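Folie 4 -- Lochblech in der Teileablage

Tavex verspricht für die Schalen im Katalog »ordentliche Ablage ohne Nacharbeit«. Das glaube ich erst, wenn Panden mir die Reklamationen zeigt. Kurz stehen lassen:

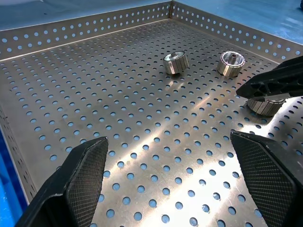 Gelochte Edelstahlschale mit zylindrischen Metallteilen

Frage ins Publikum: Wer sortiert so was wirklich lieber als in Kunststoffeinsätzen? Die 478 Euro aus dem Angebot nennen -- netto.

Folie 5 -- Oberfläche

Kratzer ansprechen. Bjartur Lund hält sie für Kosmetik, ich bin nicht überzeugt. Messwerte dazu fehlen bis heute.
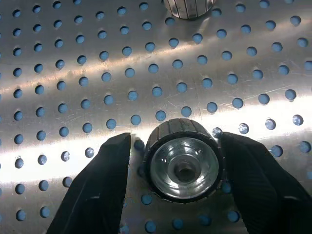 Feine Kratzer im gebürsteten Blech, rechts der Mitte

Überleitung zu den Kosten.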